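News > Statehouse > Taxes

2 min read

The Senate passed the property tax cap Tuesday with 20 votes, and its backers are already calling it relief. Barry Haworth's bill saves the average Crabtree homeowner $479 - but only for two years. After that the cap expires and the county can bill as it likes.

Kelly Heywood offered an amendment to make it permanent. It never got a vote.

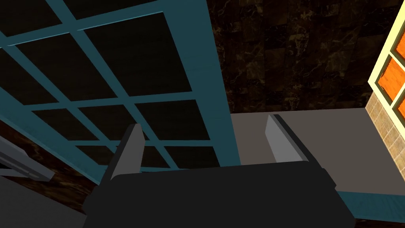
The House takes up the bill in February. Call your member before then and ask about the Heywood language.

Contact the newsletter | © Prarkden | Back to top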